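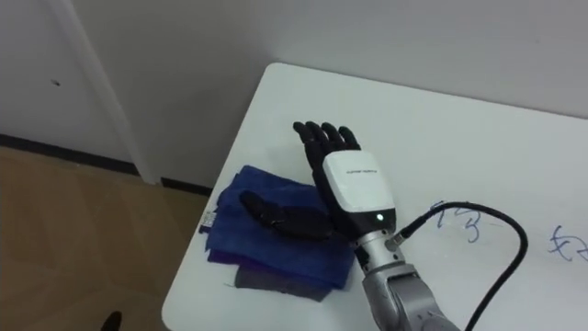 Leobardo Tlapale
Textile finishing, wash tests

3 min read

February, notebook page 40

Continued the shrinkage test on the Curinico cotton. Abundio asked me to repeat it because the first numbers looked too good, and I agree with him. In the first run I marked the squares with the blue pen, and after washing the lines were so pale that I measured partly by memory. Bad practice, my fault.

This time I sewed the marks with polyester thread, 10 inches apart, both directions. Cut 8 squares from the middle of the roll, none near the selvage. Left them overnight on the rack to relax before measuring. Wash at 40 C, normal cycle, then dry flat.

Results so far, warp direction: the squares lost a little more than before, and they agree better with each other. Weft almost no change. One square came out twisted at one corner - I think I cut it off grain. I keep it in the table but with a star.

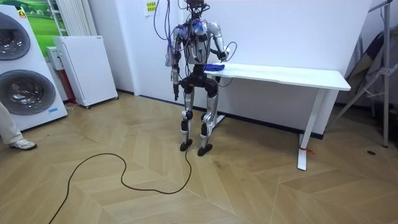

The Lema detergent makes more foam than the old one, so I used the smaller spoon. Abundio, please write which spoon you used in your run, otherwise we can not compare.

Humidity was 78 percent when I arrived in the morning and I did not want to measure in this. Waited until after lunch. The towels from Gemen absorb so much from the air that even the weight is not stable, I will do them last.

To do:
- second wash, same squares, same spoon
- ask Stiltholm if their cloth was already pre-shrunk, the label does not say
- new blade for the rotary cutter, the edges are fraying where it skips
- find the steel ruler. The plastic one is worn at the zero end and I do not trust it.

Started the second wash at 3:30 pm.

Contact: Leobardo Tlapale, wash test bench | Back to top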